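状态：已解决（观察中）
工单：721
产品：Cokano 可可味植物蛋白粉，454 克罐装
关联配件：Sima 摇摇杯（滤网款）
发货仓：Lindport
标签：结块 / 冲不开 / 底部沉淀 / 口感

先把好消息放在最上面：找到原因了！而且原因有两个，互相叠在一起，所以一开始怎么看都对不上。想直接抄答案的同事请翻到“给客户的冲泡步骤”，想看我怎么一杯一杯喝过来的，就从头往下读吧，我写得很开心，可能有点长。

## 最初的反馈

2月里陆续进来的，一共六张单子，说的是同一件事，我就并到 721 里来了。原话摘几段（个人信息已去掉）：

> 以前那罐摇几下就开了，这罐摇到胳膊酸，倒出来还是一个个小面疙瘩，咬开里面是干粉，呛了我一口。

> 味道我是喜欢的，可可味比上一罐还浓一点。就是杯底那层泥，怎么都冲不散，洗杯子的时候糊在手指上。

> 请问是不是受潮了？罐口的膜是好的，勺子也是干的，粉看起来很松，就是一碰水就抱团。

> 我拿它和菠萝汁一起打，结果像豆腐花。退不退无所谓，我就想知道能不能喝。

最后这位我特别喜欢，态度好，描述得也准，“像豆腐花”三个字帮了大忙，后面会说到。

第一轮回复用的是旧模板，就是“请确认水温适宜、充分摇匀”那一段。结果可想而知，客户回来说水温适宜，也充分摇匀了。那段模板我已经申请下架，它没有说清楚什么叫适宜，也没有说清楚什么叫充分，换了谁看了都着急。

## 先排掉的几种可能

### 受潮

结块的单子，大家第一反应都是受潮，我也是。Cokano 配方里有菊粉，菊粉爱吸水，罐子敞着放在灶台边上，过一阵子就会发硬。可受潮的粉有几个很好认的样子：罐子里就已经有硬块，勺子插下去有阻力，贴着罐壁的地方会结一圈。客户发来的说明里全都写着“粉很松”。

我还是不死心，请客户把罐子横过来慢慢转一圈，看粉往下滑的时候是一整片地塌，还是细细地流。回我的几位都说是流的。那受潮就可以先放一边了。

又问了 Lindport 仓那边，出货月台那段时间温度大概 29 度，罐子在月台上没有过夜，进出都有记录。这个温度对密封没拆的粉来说没什么可担心的。仓里帮忙挑了同一批次没拆封的两罐寄给我，包得非常扎实，拆箱拆了半天，谢谢仓里的各位！

### 勺子

有人怀疑新勺子比旧勺子大，一勺下去粉太多，自然冲不开。这个想法很好，我拿新旧两把勺套在一起比，又分别盛平了上秤，读数对得上。勺柄的长度倒是变了，新的短一点，埋在粉里更难找，我另外提了一条改进建议，和这张单子无关。

### 水

硬水、软水、过滤水、瓶装水，客户家里什么都有，没有规律。我自己用厨房水龙头的水和滤水壶的水各冲了一杯，疙瘩长得一模一样。水质这条划掉。

### 杯子

Sima 摇摇杯换过一次内件，从弹簧球换成了卡在杯口的滤网。有四位客户明确说用的是滤网款，一位用的是自己的玻璃罐，还有一位用料理机。料理机那位就是菠萝汁。所以杯子可能有影响，但单靠杯子解释不了全部，这一条留着，下面要测。
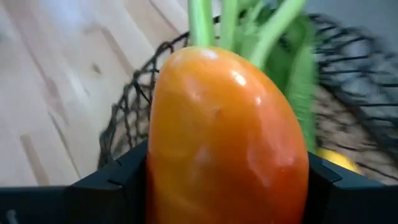
**苗一禾**

## 动手测试

样品三份：

- **旧罐**：我自己家里喝到一半的，上一个批次，一直用得很顺
- **新罐甲**：Lindport 寄来的，没拆封
- **新罐乙**：同上，用来核对新罐甲是不是个例

每杯都是平勺一勺，水量按罐身标注，静置之后过一遍茶漏，看茶漏上留下什么。没有实验室，也没有什么高级仪器，一个秤、一个茶漏、一只白碗，够用了。

### 上午 9:10，旧罐对新罐甲，同样的冲法

先放粉，再倒水，盖上盖子摇。旧罐过茶漏，网上只剩薄薄一层湿粉，手指一抹就没有了。新罐甲过茶漏，网上留下好些豆粒大小的疙瘩，捏开来里面是干的！和客户说的完全一致。

我当时真的高兴得拍了一下桌子。做过支持的人都懂，能在自己手里复现的问题，就等于解决了一半，最怕的是客户那里天天出、我这里怎么都出不来。

### 上午 9:35，新罐乙

和新罐甲一样。不是个例，整批都这样。

### 上午 10:05，调换顺序

新罐甲，先倒水，再放粉，其余不动。差别大得惊人。疙瘩少了一大半，剩下的也小。旧罐换了顺序没什么变化，本来就开得很好，先放什么都行。

这里就有意思了：旧批次对顺序不敏感，新批次对顺序很敏感。客户的习惯没有变，粉变了，于是同一个人同一只杯子，忽然就冲不开。难怪大家都觉得是自己这一罐坏了。

### 上午 10:40，弹簧球对滤网

新罐甲，先放粉再倒水（故意用容易出问题的冲法），分别用弹簧球和滤网。

弹簧球能滚到杯底，把贴在底上的那块粉饼打散。滤网卡在杯口附近，摇的时候水冲上来会打碎浮着的疙瘩，可是杯底圆角那一圈它够不着。倒过来磕一磕，能看见一圈湿粉黏在角上。这就是“杯底那层泥”！

换成先倒水再放粉，两种内件的差距就小了，粉没有机会压在底下。所以滤网本身没有毛病，我用下来反而觉得它更安静，也更好洗，早上家里还有人睡觉的话，滤网款是很体贴的。它只是挑顺序。

### 中午 12:20，水温

冰水、常温水、温水、刚烧开稍微放了一会儿的热水，新罐甲，先水后粉。

| 水 | 疙瘩 | 泡沫 | 备注 |
|---|---|---|---|
| 冰水 | 有，小而硬 | 多 | 静置之后会继续化开一点 |
| 常温 | 很少 | 中等 | 口感最好，我个人的最爱 |
| 温水 | 几乎没有 | 少 | 可可香出来了，像一杯淡淡的热可可 |
| 热水 | 有，外皮发黏 | 很少 | 疙瘩表面糊住了，里面的粉出不来 |

热水这一栏值得多说两句。很多人遇到冲不开的粉，本能就是加热水，对奶粉可能有用，对植物蛋白常常适得其反，外面一层先烫熟了，像汤圆皮一样把干粉包在里头。有两位客户后来告诉我，他们就是因为冷水冲不开改用热水，改完更糟。

热水还有一个安全上的问题：摇摇杯盖紧了摇热水，里面会鼓气，开盖会喷。请不要在密封的摇摇杯里摇热水，这一句我会加进所有相关模板，而且放在前面。

### 下午 2:15，菠萝汁

轮到我最期待的一杯了。

旧罐、新罐甲各一杯，都用菠萝汁代替水。两杯都变成了豆腐花！旧批次也一样，所以这一张和结块没有关系，是并单的时候并错了，我把它拆出来单独回复。

道理很简单，豌豆蛋白遇到酸会絮凝，果汁越酸越明显。菠萝、橙子、柠檬、百香果都会这样，苹果汁好一些，香蕉完全没事。絮凝之后样子不好看，口感有颗粒，材料新鲜的话可以照常喝。想要果味又想要顺滑，有两个办法我都试了：

1. 先用植物奶或水把粉完全冲开，再一点一点加果汁，边加边搅，喝之前再加，别放着。
2. 用料理机把香蕉和粉先打成糊，最后才放酸的水果。

第二种好喝得不得了，我下午连做了两次，第二次加了一小撮盐，可可味一下子就站起来了。客户收到做法以后回信说早餐有着落了，还附了一长段夸奖，我截图存下来了，心情不好的时候看。

### 下午 4:30，静置

还有一个小测试，起因是一位客户说赶时间，摇完直接放包里，到单位再喝，反而比立刻喝顺。

我照着做，新罐甲，先水后粉，常温，摇一轮，放着不管，去回了几封邮件，回来再摇一轮。过茶漏，网上干干净净。

对新批次来说，摇两轮中间歇一会儿，比一口气摇到手酸有效得多。粉需要一点时间吸水，你给它时间，它就自己松开了。这个办法不花力气，我推荐给每一个人！

## 问 Jerkmont

测试做到这里，我把记录整理好，发给代工方 Jerkmont 的品质窗口。问题列得很具体，一条一条问：

- 这个批次的原料有没有换供应来源？
- 菊粉、豌豆蛋白、可可粉，三样的颗粒度和上一批比有没有变化？
- 葵花籽卵磷脂是和粉干混，还是喷涂在颗粒表面？两批的做法一样吗？
- 造粒那一步的参数有没有调过？

我以前写给工厂的邮件往往是“客户反映结块，请协助调查”，回信也就很自然地是“经查，该批次各项指标合格”。两边都没有说谎，两边也都没有前进。这次把能想到的环节拆开问，对方的回信非常痛快，第二封信就讲清楚了。

回信要点如下，经对方同意写进工单：

**原料没有换。** 供应来源、规格都一致，可可粉批次不同，颜色略深，这解释了为什么有客户觉得可可味更浓。不影响冲调。

**造粒时间缩短了。** 产线做过一次调整，造粒那一步比原来短，出来的颗粒更细，细粉比例高。细粉看着很漂亮，摸着像面粉一样软，可是细粉碰水的时候表面一下子就湿了，形成一层膜，水进不去。颗粒粗一些的粉中间有缝，水能钻进去，所以好冲。

**卵磷脂的量没有变。** 但是颗粒变细以后，总的表面积变大，同样多的卵磷脂摊到更大的面积上，每一粒分到的就薄了。

看到这里我整个人都亮了！旧罐不挑顺序，新罐挑顺序，全都说得通。出厂检验里有溶解性这一项，用的是机械搅拌，搅拌头转起来什么疙瘩都打得散，所以合格。家里没有搅拌头，家里只有一只杯子和一条没睡醒的胳膊。

Jerkmont 那边答应了两件事：造粒时间改回原来的设定，从下一个批次开始；出厂检验里增加一项手摇测试，用的杯子就是 Sima 滤网款，我已经寄了几只过去。第二件我特别感激，这是对方主动提的。

营养成分方面，两批的检测结果都在标签范围内，颗粒粗细不影响蛋白含量。客户手里的新批次可以放心喝，只是冲的时候要讲究一点。

## 结论

**原因一：** 新批次造粒时间短，细粉多，碰水容易抱团。

**原因二：** 滤网款摇摇杯够不到杯底圆角，先放粉后倒水时，粉饼留在底部。

单独出现任何一个，大多数人感觉不到。旧粉配滤网杯，没问题。新粉配弹簧球，也还凑合。新粉配滤网杯再加上先放粉，就全撞上了。而我们罐身上的图示，恰恰画的是先放粉。

所以这张单子里，客户一点都没有做错，他们严格照着罐子上的图做的。回复的时候请务必带上这一句，语气要诚恳。
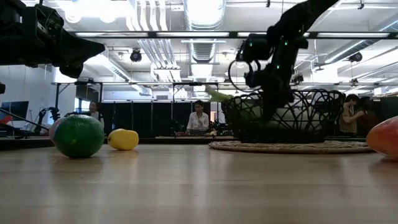
**苗一禾**

## 给客户的冲泡步骤

下面这一段可以直接复制，措辞已经给好几位客户看过，反馈都说看得懂。

> 您好！谢谢您把情况写得这么详细。您手上这一批 Cokano 的粉比以前更细，冲的时候需要换一下顺序，罐身图示上的顺序不适合这一批，是我们没有做好，给您添麻烦了。
>
> 1. 先往杯里倒水或植物奶，常温或微温。
> 2. 再放粉，平勺一勺，撒在液面上，不用压。
> 3. 盖紧，上下摇一小会儿，中间把杯子倒过来摇几下。
> 4. 放着歇一会儿，您可以去烤个面包、找个袜子。
> 5. 喝之前再摇一轮。
>
> 请不要在密封的摇摇杯里摇热水，开盖时容易喷溅。想喝热的，可以先用少量常温水调成糊，再在敞口的杯子里慢慢加热水，边加边搅。
>
> 如果照这样冲还是有疙瘩，请回复这封邮件，我们给您换货或退款，您来选。

注意事项几条，给值班的同事：

- 客户说要退，就退，不用劝他先试步骤。步骤是给还想喝的人用的。
- 客户问“这个粉对某某病有没有用”，按健康咨询的模板走，请他问医生或药师。我们是食品，不回答这一类问题，也不要顺口说“很多客户反映有帮助”。
- 客户有豆类过敏史的，豌豆蛋白要主动提醒，标签上虽然有，还是提醒一下。
- 客户说闻到哈喇味、看到颜色不均匀的斑点或者罐膜破损，那是另外的问题，不要套用这个模板，新开一张单子，并且请他先停用。

## 加餐：调糊法

有位客户家里没有摇摇杯，也不想买。我把自己最后摸索出来的方法写给了他，顺手也放在这里，我觉得这是全文最好喝的部分。

宽口杯，先放一点点水，刚刚没过杯底就行。放粉，用小勺背沿着杯壁压着转，像调芝麻糊那样，调到发亮、提起勺子能缓缓往下淌。这时候再加水或者燕麦奶，第一次只加一小口，搅匀了再加第二次，后面就可以放心倒了。

这样冲出来的 Cokano 没有泡沫，没有疙瘩，上面有一层细细的油光，可可味特别完整。用燕麦奶会偏甜，用杏仁奶会偏清爽，用水最能尝出粉本来的味道。我现在自己在家都这么喝，摇摇杯反而留给出门的时候用。

夏天可以把糊调好放进冰箱，要喝的时候取出来兑冷的燕麦奶，冰的也不会有硬疙瘩，因为粉早就吸饱水了。调好的糊当天喝完，不要隔夜。

## 回访

最早的六张单子我都写了信，菠萝汁那位单独写。

- 第一位（胳膊酸）：换顺序之后说“开了”，两个字，后面跟了一排感叹号，我很满意。
- 第二位（杯底泥）：顺序换了，底部还剩一点，倒过来摇之后没有了。她问能不能单买弹簧球。配件部门说还有库存，免费补寄。
- 第三位（问受潮）：试了静置法，成功。顺便问我开罐以后能不能放冰箱。我回的是不建议，拿进拿出会在罐壁上凝水，菊粉最怕这个，放在阴凉的柜子里，盖紧就好。
- 第四位：选择退款，已经处理。信里写得很客气，说等新批次出来再买。已经在备注里打了标签，到时候通知他。
- 第五位（玻璃罐）：用了调糊法，说像小时候喝的糊糊，现在全家都在喝。
- 第六位（菠萝汁）：香蕉做法大获成功，见前面。

## 后续待办

- [x] 旧模板下架
- [x] 新模板上线，含热水提醒
- [x] 菠萝汁单拆出，标签改为“酸性饮品絮凝”
- [x] 给 Jerkmont 寄 Sima 滤网款
- [ ] 罐身图示改版，水在前，粉在后（设计稿已经出来，等印刷排期）
- [ ] 现有库存罐加贴小卡片，Lindport 仓在装箱时放入
- [ ] 网站冲泡页面加一段静置的说明
- [ ] 新批次到仓以后，留样两罐寄给我，重复上午 9:10 和 10:40 那两组
- [ ] 勺柄长度的建议，另单跟进

小卡片的文字我写了三版，第一版太长，第二版像说明书，第三版只有一行：“先倒水，再放粉，摇一摇，等一等，再摇一摇。”大家选了第三版。卡片背面空着，我想把调糊法放上去，设计说字太多，还在商量。

## 补充（下午 5:50）

刚收到一个新问题，先记下来。有客户问，把 Cokano 拌进燕麦粥里起疙瘩，算不算同一个原因。算，粥太烫了，和热水那一栏一样。先用一点凉的植物奶调成糊，粥离火以后放一会儿，再拌进去就可以了。我明天早餐就这么吃，吃完来更新口感。

还有客户问能不能烤松饼。粉细对烤东西反而是好事，和面粉混得很匀，我打算下次用新罐乙剩下的那些试一炉，面糊里多加一点液体，植物蛋白吸水很厉害，不多加会干。谁手里有靠谱的松饼配方请贴在这张单子下面，我来试！

单子先不关，等新批次的留样测完再改状态。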